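Jinari Magazine
Home Features Work and Places Subscribe
Skip to main content

A place for every dish

Small labs run on shallow round dishes, and most of them store the things badly. We spent a day with people who are trying to do it better.

Words: Branwen Jarman
Mon 28 March

The first thing Yolandi Coetzee did when she took over the teaching lab at Baluyot was empty the cupboards. She found petri dishes in bread bags, in a biscuit tin, in a drawer with the extension leads and in the sleeves they had been delivered in, most of them split along one side.

"We'd been buying new ones every term," she says. "We had plenty. They were just in places where you wouldn't look."

Baluyot is a private training college on the second floor of a former insurance office. It teaches evening courses in basic microbiology to people who work in food, water testing and animal feed. There are 66 students this year, in groups that come on different nights, and each group wants clean dishes laid out when it arrives. Coetzee has one preparation room and a part-time technician, Sibusiso Nkosi.

A petri dish is an easy thing to own and an awkward thing to keep. It is light, it slides, and its lid comes off if you pick it up the wrong way. Plastic ones scratch. The sleeve it comes in works well until it is opened, and after that the stack has nothing to hold it upright. Most labs put up with this. They tape the sleeve shut, or stand it in a beaker, or lay it on its side and hope.

Nkosi tried several of these before settling on boxes. What he wanted was something low enough to sit on a table without being knocked, with a flat top and a part underneath where the dishes could be seen without opening anything. He also wanted it to hold two stacks side by side, so that one could be used while the other stayed put.

Everything is set out on white paper. The college buys it on a roll and Nkosi cuts a sheet that covers the table and goes over the edge. He changes it when it is marked. A stray label or a chip of plastic shows up on it straight away, he says, and wiping a table that has been papered takes no time at all.

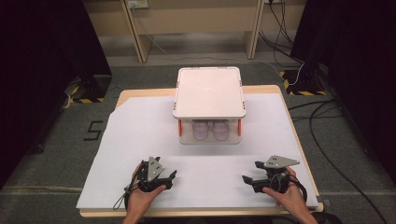 Round dishes in two stacks beneath the flat lid of a white storage container, on a papered table.

The square lid lies flat, with rounded corners and a slightly raised rim. Orange uprights on the left and right join it to the base. The lower compartment is translucent, and the dishes inside have a pale lavender tint.

Nkosi's rules for filling a container are written on a card inside the cupboard door. Dishes go in lid up. Scratched ones come out. The stacks should be level with each other, and no stack should touch the top. Anything with writing on it goes back to the sink. He wrote the card in February after a week off sick, when he came back to find the spare dishes put away still labelled with the names of the Thursday group.

Across town, Nokuthula Motaung takes a different view. She manages stores for Bradovix, a contract laboratory that tests bottled water, and she has no time for containers on the bench. Her dishes stay in sealed sleeves on a steel rack until the morning they are needed. A trolley brings them through, and what isn't used by the end of the shift is thrown away.

"It costs more," she says. "But I know where every sleeve has been. If I had a box on the table, people would take from it and put back into it, and then I wouldn't know."

Bradovix gets through nearly 100 sleeves a month. Coetzee points out that her own college would take years to do that, and that her students are learning to pour and streak, with no customer waiting for a result. She reuses what can be reused for dry practice and keeps sterile stock apart, in a different room.

Kagiso Mathebula has worked in both kinds of place. He now advises small firms on how to lay out their workrooms under the name Cendska, and his first visit is usually spent watching people fetch things. He says dishes are among the items fetched most often, and among those kept furthest away. At one feed company they were in a corridor behind 2 locked doors.

His advice is dull and cheap. Keep a day's supply on the table and the rest elsewhere. Put it towards the back, in the middle, where either hand can reach it and the working space in front stays clear. Use a container you can see into. Refill it at the same time each day, and give the job to one person.

Coetzee has followed most of that. The refill still happens whenever Nkosi is in, on 3 afternoons a week, and the biscuit tin is still in use. It holds marker pens.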